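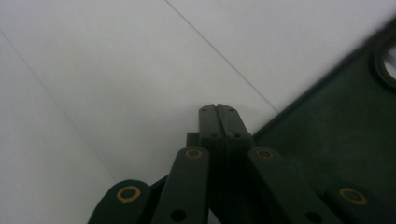
Floncombe maintains the work surfaces in all shared rooms of the Flurstead building. The answers on this page apply to residents, tenants and visiting groups. A pale gray-white surface such as this one shows ink and coffee readily, so marks should be treated the same day.

What may I use to clean a surface?
Use a soft cloth, warm water and a small amount of dish soap. Wipe again with clean water and dry. Scouring pads, bleach and solvent sprays are not permitted.

A mark will not come off. What should I do?
Leave it in place and report it to the Surfaces Desk. Please give the room number and, if known, what caused the mark – staff select the treatment accordingly.

May I tape or clamp items to a surface?
Low-tack paper tape is allowed for up to 2 days. Clamps must have padded jaws. Permission for anything longer is given in writing by Chih-ming Kan, Rooms Manager.

Will I be charged for damage?
Ordinary wear is not charged. Cuts, burns and deep scratches are assessed by Josphat Ndung'u, and the occupant is notified within 28 days. An appeal must reach the office within 31 days of that notice.

Do these rules cover the Liew annex?
No. Surfaces in the annex have a different finish and are covered by a separate page.

Last reviewed: Monday, July 16, 2018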